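The small brass thing at the back of the drawer

There is a drawer in our kitchen at Ridetstead that sticks in damp weather, and in February, when everything sticks, I finally took it out altogether and tipped it on to the table. Out came string, candle ends, a tin of plasters gone yellow, and more padlocks than any household with one shed could want. I had meant to be done by lunch. By teatime I was still sitting there with a lamp pulled close and a saucer of keys at my elbow, thoroughly happy.

I've had a soft spot for padlocks since I was small. My grandmother kept one on the coal bunker, one on the bicycle and one, for reasons that went with her, on the piano stool, and I was allowed to do the unlocking if I promised to put the key straight back on its nail. I can still remember the weight of them, far heavier than they looked, and the smell they left on my palms (pennies and rain, I always thought).

Brass is a forgiving sort of metal to grow old in. It goes dull and brownish where it is left alone and stays bright wherever something keeps rubbing it, so that an old lock ends up with a complexion, almost, patchy towards the corners and paler on top round the keyway. The little nameplates suffer worst. The two rivets will hold on for dear life while the lettering between them wears down to a blur, and then you are left guessing who made it.
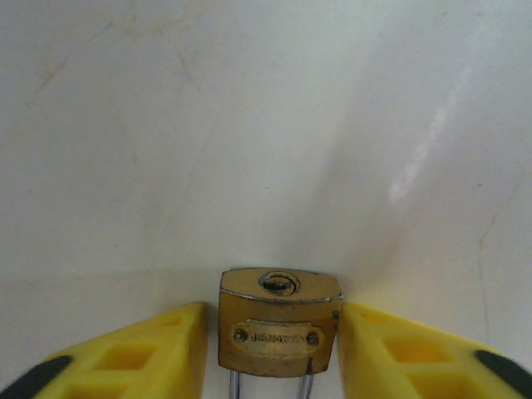 My sister, reading this over my shoulder, would like it known that she thinks polishing an old padlock is a crime, that the tarnish took years to get there and ought to be left in peace, and that if I so much as open the Rondeck tin near hers she will take it home again. We have had this argument before. I give way on the bodies, mostly, and then have a quiet go at the shackles with a dry cloth when she has gone.

What I won't give way on is the oiling. The man at the ironmonger's in Skolness used to say that people drown their locks, and he was right, as I found out with a perfectly good one off the side gate. I had been squirting oil into it every autumn, and all it did was catch the grit until the key would hardly go in. Now I use a puff of powdered graphite, work the key in and out a few times, wipe off the black, and puff again if it still feels rough. A shed lock wants this twice a year, and one on a garden gate rather more often, particularly if you live near the sea.

Keys are the other half of the business, and the half that goes wrong. I had 23 in that saucer, and it took me most of an evening to marry them up. I can't throw away the ones left over, of course, because the day after I do I shall find the lock. A plain little padlock key is an anonymous thing, too. Turn one up to the light and the round bow may offer you nothing more helpful than what looks like MADE IN CHINA, so the split ring through the hole is where you must do your own labelling. I use luggage tags cut in half and a soft pencil. 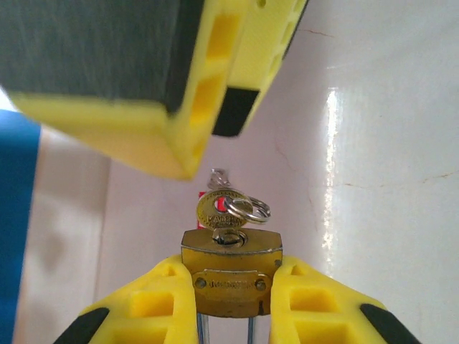
Spare keys are best kept in a different room from the lock they belong to, and preferably in a different building. I learned this the hard way when I shut both keys to the Guthrie trunk inside the Guthrie trunk, along with the winter blankets, and had to pay 7 pounds for the loan of a pair of bolt cutters. It does help to try each key before putting it away, and I like to do it with the lock turned upside down, shackle towards the floor, so that the keyhole is on top and I can see the key standing up in it. My eyes are not what they were, and it saves a good deal of poking about.

The drawer has gone back in, five padlocks lighter. Two went to the allotment, one to the bicycle, and the others are on the windowsill over the sink, where my sister can keep an eye on them.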